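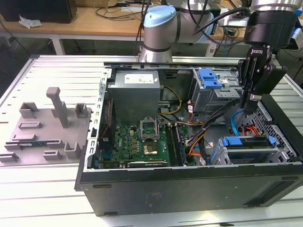 Gretham Quarterly | Issue 73 | Page 30

THE SECOND LIFE OF THE OFFICE COMPUTER

Offices used to replace their desktop computers on a schedule and send the old ones away on a pallet. Many still do. But a growing number of small towns now have a shop, a school or a church basement where those machines are opened, sorted and put back to work, and the trade has become a steady one.

Gretham has two such places. Friesen, on the old canal road, buys retired office machines by the load. Trotent, across town, takes them one at a time at the counter and sells them back to the public with a short warranty. Between them they handle most of what the town's offices, clinics and schools give up.

Most of the work is dull. A machine comes in with no power cord and no history. The side panel comes off, the dust is blown out, and somebody decides if the parts are worth more together or apart. The hard drive is dealt with before anything else. At Friesen every drive is either wiped and logged or drilled through, and the customer chooses which. Law offices nearly always choose the drill.

What fails in an old desktop is fairly predictable. Fans wear out, and power supplies go. The small battery on the motherboard runs down, so the clock resets each time the machine is unplugged, and plenty of owners take this for a serious fault and buy a new computer. Processors hardly ever die of old age. They are pulled because they are easy to ship and easy to sell, and a board with its socket bare can wait months on a shelf for another chip of the right type.

Memory is the upgrade people ask for most. Adding it to a slow machine helps, and replacing a spinning hard drive with a solid-state one helps more. Trotent charges $30 in labor to do both at once, parts extra. The shop says it is the job customers come back to talk about.

The money is thin. A used office desktop sells for little more than a decent pair of shoes, and an hour of skilled work can eat the whole margin. Friesen gets by on volume and on scrap. Boards go in one bin, copper wire in another, steel cases in a third. Prices for each go up and down, and when steel is low the cases pile up behind the building until the neighbors complain.

Software is the harder problem. A machine can be in perfect health and still be shut out of the newest version of its operating system. Some buyers are happy to run a free system instead, particularly if all they need is a web browser and a printer. Others want what they had at work. Trotent keeps one of each on the counter so people can try them before they pay, and the staff will spend a while explaining where the menus went.

Then there are the schools. Grulora, a lending program run out of the Gretham library, gives refurbished desktops to families for the length of a school year. The computers go out in November, later than parents would like, after the fall donations have been worked through. Families bring them back in June or ask to keep them. Most ask to keep them. Monitors are the shortage every year, and the program now turns down keyboards, having filled a closet with them.

Anyone with an old desktop at home has a few easy steps to take before giving it away. Copy off the photos and tax files. Sign out of email and any paid programs. Write the login password on a piece of tape if the machine is going to be tested, or clear it altogether. Include the power cord. Both shops will take a machine that does not start, though they pay nothing for it.

Grulora accepts desktops at the library's side entrance during opening hours. The cutoff for this year's lending round is 23/11/2025, and anything that arrives later is held for the next one.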